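Drawer-opening arm: setup tips from the Skilgate shared workshop

These notes cover the two-finger arm on the back bench, as used for pulling kitchen drawers. They assume the arm is bolted down, powered and talking to the laptop. Wiring is on Oksana Boiko's page.

Work in simulation first. Every handle position gets tried on the modeled cabinet before the arm goes near a real one. A bad approach angle costs nothing there. On the bench it cost us a drawer front in February.

Measure the cabinet yourself. Catalog dimensions leave out the gap between fronts and the thickness of the top panel. Use a steel rule, write everything in millimeters, and measure from the floor up. Our test drawer has its handle centerline at 994 mm. The model had been built with the handle lower than that, and the fingers closed on air for an entire evening.

Check handle clearance before anything else. The fingertips need to fit behind the bar with room to spare on both sides. If a fingertip scrapes the front, add a spacer under each post. Nylon washers work and don't mark paint.

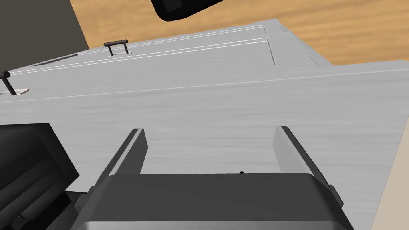 Keep the fingers fully open until the approach is finished. Closing early saves a second per cycle and causes most of the knocked handles. Set the approach in two moves: one to a standoff point 60 mm out from the handle, then a slow straight line in. Do not let the planner combine them.

Wrist rotation has to match the bar. For a horizontal bar the fingers go above and below it, so the wrist turns a quarter turn from where it sits for a vertical one. Golnar Ebrahimi keeps a separate saved pose for each – copy hers from the shared folder and adjust.

Pull along the runner, straight out. If the arm lifts even slightly the drawer binds, and the motor current climbs until the controller stops it. Wax on wooden runners helps. Oil collects sawdust, so leave it off.

Limit the grip force. Start at the lowest setting that holds the bar and go up one step at a time. Painted handles need rubber pads on the fingertips; bicycle tube cut to size and stuck on with contact cement lasts well. Replace the pads when they go shiny.

Log each run with the cabinet name, pose file and result. The log is at 2574 lines now, and the last 154 are all the same drawer with different pads. Save pose files under a new name each time. Casimiro Montes has the backup drive if one gets overwritten.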